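ホーム 特集 住まい 街 バックナンバー 定期購読

特集　製粉工場に、住む
Fladton、川沿いの古い建物が賃貸住宅になるまで

2022年8月28日

朝、川の側から入る。橋を渡って左。舗装が途中で変わるので自転車は少しがたつく。右手に長い煉瓦の壁、その先に足場。足場の布に「Pilodo」の文字。これが今回の現場、通称ボルトロッティ棟。正式には旧Bortolotti製粉所本館という。長いので以下Bortolotti。

Fladtonの人に道を聞くと、たいてい「粉屋の角」と返ってくる。粉を挽くのをやめてずいぶん経つのに、呼び名だけは変わらない。バス停の名前も粉屋前のまま。

この建物が賃貸住宅になる。一階に店と共用の作業場、二階から上が住戸。事業主はPilodo、設計と改修の監理がPlaltard。完成したら分譲せず、Pilodoが持ったまま貸す。そこがまず珍しい。川沿いの物件なら売ってしまうほうが早いし、実際、隣の区画は売った。

なぜ貸すのか。説明会で同じことを聞いた人がいて、答えは短かった。「売ると、外壁に手を入れられなくなるから」。区分所有になれば、壁の補修ひとつでも所有者の合意がいる。煉瓦は待ってくれない。雨の季節が来れば目地が傷む。持ち主がひとりなら、傷んだ週に足場を組める。

納得した人もいたし、しない人もいた。「要は値上がりを待つんでしょう」と後ろの席から。それも多分、そう。

■ 床が厚すぎる

工場を家に変えると聞くと、天井の高さを思い浮かべる。広告もだいたいそこを推す。Bortolottiも天井は高い。ただ、監理の担当者がまず見せたがったのは床だった。

厚い。とにかく厚い。粉を袋で積む前提の床なので、住宅の床とは考え方が違う。階段の踊り場で床の断面が見えるところがあって、手を当てるとひんやりする。

床が厚いと何が起きるか。上の階の足音が小さくなる。これは住む人にはうれしい。困るのは配管。台所と風呂の排水を下に落とすのに、床に穴を開けなくてはいけない。開けたい場所に太い梁がある。よけると勾配が取れない。それで床を一段上げて、その下に管を通す。上げた分だけ天井が低くなる。高い高いと言っていた天井が、水回りだけ普通の高さになる。

図面を見ると、どの住戸も水回りが廊下側に寄せてある。窓側には一本も管が来ない。段差があるのは玄関を入ってすぐのところ。車椅子で暮らす人はどうするのか、と聞いたら、一階の奥に段差のない住戸を用意したとのこと。数は多くない。ここは説明会でももっと突っ込まれてよかったと思う。

湿気の話もある。川がすぐそこ。煉瓦の壁は水を吸って、吐く。内側を断熱材でぴったり塞ぐと、吐く先がなくなる。Plaltardの案では、壁と断熱のあいだに隙間を取って、足元と天井際から空気を抜く。そのぶん部屋が狭くなる。内法で測ると、窓の出窓のように見える部分はほとんどがこの隙間と断熱の厚み。

「家具の置き方を考える人には嫌われます」と担当者。壁に釘も打てない。打つと隙間に抜ける。かわりに天井際に横桟が回してあって、絵も棚もそこから吊るす。退去のときに穴を埋める手間がないので貸す側にも都合がいい。よくできてる。

■ 窓のこと、長くなる

今回いちばん揉めたのが窓だという。

もとの窓は鉄の枠に小さなガラスが並ぶ型で、外から見ると格子。これを残すかどうか。残せば寒い。替えれば顔が変わる。街の景観の取り決めでは、川から見える面は「既存の見え方を保つこと」となっている。保つ、の中身は書いていない。書いていないから揉める。

最初の案は全部交換だった。格子に見える樹脂の枠を外に貼る。模型を川の対岸から見る会があって、行った人の感想は割れた。遠目にはわからない、とゆう人。影が薄い、という人。影、というのは枠の厚みが作る影のことで、言われて見ると確かに本物は朝のうち影が濃い。

次の案が二重。もとの鉄枠を直して残し、部屋の内側に新しい窓を足す。費用は上がる。掃除の面が増える。開けるときは内側を引いて、それから外側を押す。子どもには重い。それでも今はこの案で進んでいる。

鉄枠の修理は、外して作業場に運び、錆を落とし、曲がりを直し、塗って戻す。その作業場がBortolottiの一階の、将来は店が入る場所に仮に置かれている。行った日は枠が壁に立てかけてあって、番号の札が下がっていた。もとの位置に戻さないと合わないらしい。同じ形に見えても、窓の穴のほうが少しずつ違う。昔の職人が現場で合わせたから。

塗り色は何色か。これも、揉めた。古い写真は白黒。剥がした塗膜の下から緑が出て、その下から灰色が出て、いちばん下にまた緑。今の黒は後から塗られたものだった。住民の記憶では黒。歴史の会は緑。Pilodoはどちらでもと言い、Plaltardは濃い緑を推し、結局、見本を二階の端の窓に塗って、ひと月さらして決めることになった。

見本の窓は橋の上からよく見える。取材のたびに見ているうちに、だんだん緑でいい気がしてきた。慣れの問題かもしれない。

■ 家賃、という数字

さて金の話。

Pilodoが出した計画では、住戸の数は100。うち一部を周辺の相場より抑えた家賃で貸す。割合については市との協議が続いていて、取材の時点でまだ紙になっていない。ここが決まらないと何とも書けない。書けないが、住みたい人の関心はほぼここだけだと思う。

説明会の会場で配られた紙に、抑えた家賃の申し込み条件がある。収入の上限、市内に住むか働いている期間、世帯の人数。人数の欄で引っかかった人が多かった。ひとり暮らしの枠が小さい。製粉所の町には昔から単身の働き手が多いのに、という声。寮があった頃の話もしばらく続いた。

問い合わせはすでに3000近く来ているという。多い。ただ、これは資料請求も含むので、全部が本気とは限らない。近所の人が工事の時間を聞いただけのものも混ざっていると窓口は言っていた。分けて数えてほしいところ。

もうひとつ。共益費。古い建物は維持に金がかかる。煉瓦の点検、鉄枠の塗り直し、エレベーターは後付けで外に塔を建てる。その費用が共益費に乗る。抑えた家賃の住戸にも乗るのか。乗ると答えがあって、会場がざわついた。家賃を抑えて共益費で取るなら同じことだ、と。Pilodoは持ち帰って検討、と答えた。持ち帰ったものは戻ってきたのか。六月の説明会から、まだ返事を聞いていない。

売らずに貸す話に戻ると、ここで長所と短所がひっくり返る。持ち主がひとりだから早く直せる。持ち主がひとりだから、費用の乗せ方もひとりで決められる。借り手の会を作るという案が出ていて、規約の下書きも読ませてもらった。意見を言う権利はある。決める権利はない。下書きなのでこれからだが、ここは見ておきたい。

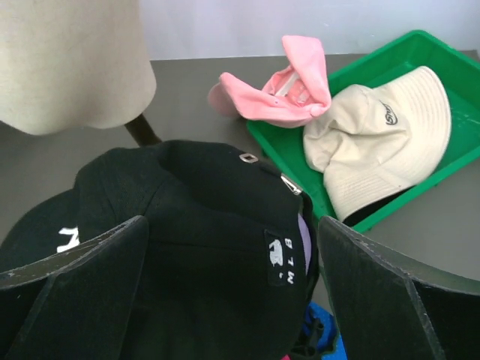
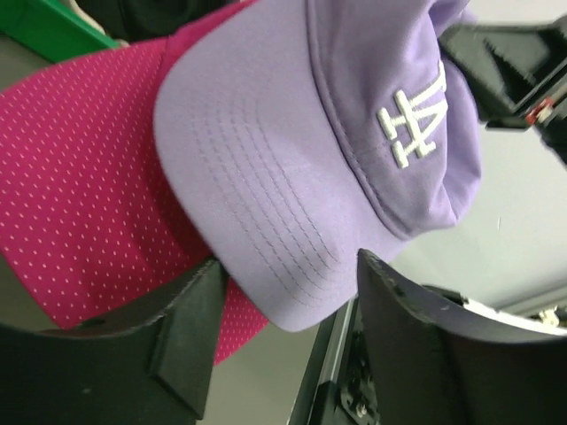
黒のMLBキャップ(1枚目)と、ラベンダー色に白い「LA」のキャップ(2枚目)。

■ 一階に何が入るか

パン屋、という声がやはり多い。粉屋の跡だから。できすぎの気もするが、入ったら通うと思う。

一階は細長い。川側と道側の両方に戸口があって、通り抜けができる。もとは荷馬車、のちにトラックが横付けした場所で、道側の床が腰の高さまで上がっている。荷台に合わせた高さ。ここをどう使うかで案がいくつか出た。削って平らにする案は構造の都合で消えた。今は道側に長い斜路をつけ、上がった床の縁をそのまま腰掛けに使う案。

雨の日にバスを待つ人が座るだろう、と設計の側は見込んでいる。軒が深いので濡れない。冬は石が冷たいから板を張ったほうがいい。これは隣の自転車屋の意見。採用してほしい。

店の区画は大小あって、小さいものは屋台に毛が生えた程度。契約期間は最短で2年から。短いほうがいい人も長いほうがいい人もいて、商店会の中でも割れている。短い契約だと内装に金をかけられない。かけられないと、安普請の店が入れ替わり立ち替わり、になる。長い契約だと、最初に入った店で顔ぶれが固まる。隣の区画がそれだった。開業の年は人が来て、いまは貸事務所の看板ばかり。

Pilodoは、ガスと換気の設備を先に大家側で入れておくと言っている。食べ物の店にはこれが効く。換気の縦穴をどこに通すかがまた難しい。上は住戸。匂いが上がる。使われなくなった粉の昇降機の穴があって、それを屋上まで抜く予定。穴は残っていたが途中で塞いであって、塞いだ理由の記録がない。開けてみたら鳩の巣だった。工事はそこで少し止まった。

共用の作業場については期待と心配が半々。住民でなくても使えるのか。使えるらしい。音は。夜は閉めるらしい。何時に、というところがまだ決まっていない。二階の住戸には床が厚いから大丈夫と説明するそうだが、音は床だけでなく窓から回る。夏は窓を開ける。図面では作業場の窓と二階の寝室の窓が上下に並んでいる。大丈夫だろうか。

■ 水の高さ

川沿いに住むなら避けられない話。

Bortolottiの川側の戸口の脇に、金属の板が打ってある。昔の増水でここまで来た、という印。大人の膝より上。読める字と読めない字がある。

今の護岸はその後に積み直されたもので、同じ高さの水はもう来ないというのが市の説明。来ないと言い切ったわけではない。資料の書き方は「想定される範囲では」。なので計画のほうでも電気室を地下に置かず、二階の隅に上げた。地下は空のまま残して、水が入っても抜けるようにしてある。貸し物置にすれば収入になるところを使わない。ここは評価していいと思う。

ごみ置き場は一階の道側。自転車置き場は中庭で、地面が一段低い。そこだけ先に水が溜まる。電動のものが増えて、重いのを持ち上げて逃がすのは難しい。充電の設備は壁の高い位置にあるが、自転車そのものは下にある。聞いたら「検討中」。今回の取材で何度聞いた言葉か。

保険については借り手がそれぞれ家財で入ることになる。水害の補償を付けるかどうかは契約による。上の階の人は付けなくていいかというと、エレベーターが止まったときの仮住まいの費用まで見るものもあるので、約款は読んだほうがいい。読みにくいけれど。

■ 隣の人たち

工事の音は朝八時から、と掲示がある。実際には七時半には荷の音がする。近所で聞いた不満の一番はこれだった。家賃でも景観でもなく、荷下ろし。

裏の通りは道幅が狭い。大きなトラックが入ると、保育園の送り迎えとぶつかる。六月から誘導の人が立つようになって、だいぶましになったという。立つ前に言ってほしかった、と送り迎えの保護者。今も雨の日は詰まる。

日当たりの話は思ったより少ない。建物の高さが変わらないから。変わるのは外に建つエレベーターの塔で、午後に細い影が中庭の向こうの家に落ちる。影の図を見せてもらうと、冬は台所の窓を横切る。その家の人は、塔の位置をもう少し北にずらせないかと頼んだ。ずらした。塔の中の戸の向きが変わって、廊下がひとつ曲がった。図面の変な曲がりはそのせい。

増える人のことを心配する声もある。バスの本数、診療所の待ち時間、学校の教室。川沿い一帯の計画を合わせると、住む人は2000ほど増えると市の資料にある。Bortolottiだけの数字ではない。ないのだが、足場が目立つので苦情はここに集まる。現場事務所の壁に、うちでは答えられない質問の行き先一覧が貼ってあった。バスはここ、下水はここ、と電話番号がずらり。便利なので写して帰った。

一方で、開くのを待つ人も確かにいる。塀が立ってから川沿いの道が抜けられず、犬の散歩も通学も遠回りになっている。完成すれば中庭を通って川まで出られる。夜も通れるのか、柵は立つのか。ここは協定に書かれていて、日没後も通路は閉めないことになっている。ただし中庭のベンチは住民用。通路とベンチのあいだに線はない。どうするんだろう。

■ 内見をした

見本の部屋がひとつ、もう仕上がっている。二階の川側。見本色の緑の窓とは反対の端。

玄関、段差、水回り、そこを抜けると急に天井が上がる。柱が部屋の真ん中より少しずれて立っている。邪魔かといえば邪魔。柱の根元に鉄の輪がはまっていて、何のためかは担当者も知らないらしい。撤去はしない。足の小指をぶつける人が出ると思う。

台所は小さい。冷蔵庫の場所が浅くて、大きい型だと手前に出る。収納は多い。水回りの床を上げた、その下に引き出しがついていて、浅いが長い。スキー板が入る。

窓を開けてみた。内側を引いて、外側を押す。やはり重い。開けると川の音より先に道路の音。閉めるとほとんど消える。二重にした甲斐はある。窓の下に放熱器、その上に奥行きのある棚板。隙間と断熱の厚みがここで棚になっている。鉢を置くにはちょうどいいが、空気の抜け道を塞ぐので物を置かないでください、と小さな札。みんな置くと思う。

風呂に窓はない。換気扇の音は静かなほう。洗濯物は外に干せない。ベランダがないので。屋上に共用の干し場ができる予定で、そこまで濡れた洗濯物を持ってエレベーターに乗ることになる。室内の物干しは横桟から吊るせる。重さの制限はまだ確認中だそうで、わかり次第、本誌の続報で。

壁紙は貼らない。煉瓦が見えるのは廊下だけで、部屋の中は断熱の内側の白い板。広告の絵では部屋の壁まで煉瓦になっていたので、そこを期待して来る人はがっかりするかもしれない。聞くと、広告の絵は差し替えるとのこと。記事を書いている時点ではまだ煉瓦のままだった。

■ これから

窓の色の決定。抑えた家賃の割合。共益費の返事。作業場の閉まる時間。中庭の自転車。決まっていないものを並べるとけっこうある。募集の開始時期も、窓の戻し作業しだいで動く。鉄枠の修理が遅れ気味で、寒くなる前に川側だけでも塞ぎたいというのが現場の希望。

申し込みを考えている人は、収入の証明と、市内に住むか働いていることを示す書類を先に揃えておくと早い。窓口は現場事務所の一階。昼休みは閉まる。電話は午後がつながりやすい。

帰りに橋の上からもう一度見た。見本の窓が西日で黒っぽく見えて、これなら黒派も怒らないかもしれない。次の説明会で聞いてみる。

(本誌編集部)

関連記事
・Fladtonの川沿い、隣の区画はなぜ貸事務所だらけになったか
・二重窓の掃除、どこまで借り手がやるのか
・共益費の内訳を読む
・古い工場の床に住む　水回りの段差と付き合う
・屋上の干し場、使われる例と使われない例

読者のコメント

粉屋の裏
荷下ろしの件、書いてくれてありがとう。うちは七時前に聞こえた日もあります。誘導の方は感じのいい人です。

緑派
窓は緑。祖父が塗り替えの頃に勤めていて、黒になったのを嫌がっていました。

匿名希望
ひとり暮らしの枠が小さいのは本当に困る。条件の紙、ネットでも見られるようにしてほしい。

川の向こうから
冷蔵庫の奥行き、何センチまで入りますか? 記事に書いてないので。

二階の住人になりたい
壁に釘が打てないのは知らなかったです。横桟の耐荷重の続報待ってます。時計くらいなら平気ですよね……

自転車通勤
中庭に水が溜まるなら二段式のラックにすればいいのでは。上の段は力がいるけど、流されるよりはいい。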